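I first ate Sunita Rajput's dal at a school fundraiser in February, and I went back for thirds. So when she told me it had been sitting in her freezer since before Christmas, I had to ask her how she does it.

"Small portions," she said, before I'd even gotten my coat off. "People freeze a giant tub and then they're stuck eating a giant tub." She freezes everything in little blocks - ginger paste, tomato base, leftover coconut milk - and moves them to bags once they're hard.

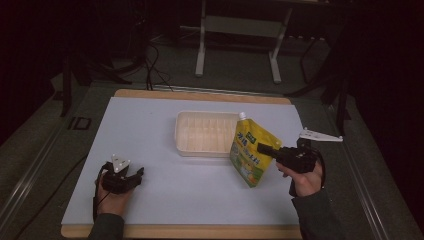 Divided tray and yellow pouch, with work under way.

I asked if she labels things. She laughed so loud the dog left! "I do now. I once thawed lemon curd for a curry."
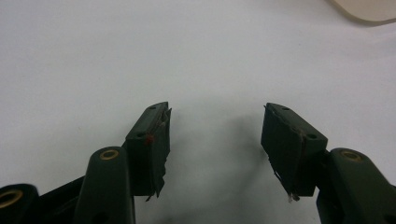

Wevthorpe, 2021-05-19

Sunita grew up in a house with a freezer the size of a shoebox, and her mother kept peas in it and that was that. She got into batch cooking when she worked nights at Dirard and came home too tired to chop an onion. "I had 12 minutes of energy left in me," she told me. "That's rice and whatever's in the bag."

Her one firm rule is to cool food fast and get it in. She's less strict about herbs (cilantro goes black on her too) and she won't freeze potatoes at all. "My husband says they're fine. He can eat them, then."

38 shares | 3 comments

Valdir Araújo: I do this with black beans, never thought of coconut milk!

peasplease: Mashed potatoes freeze great, tell her husband I'm on his side

M. Nautiyal: Can we get the dal recipe??

Contact | © 2021 Sillevine | Back to top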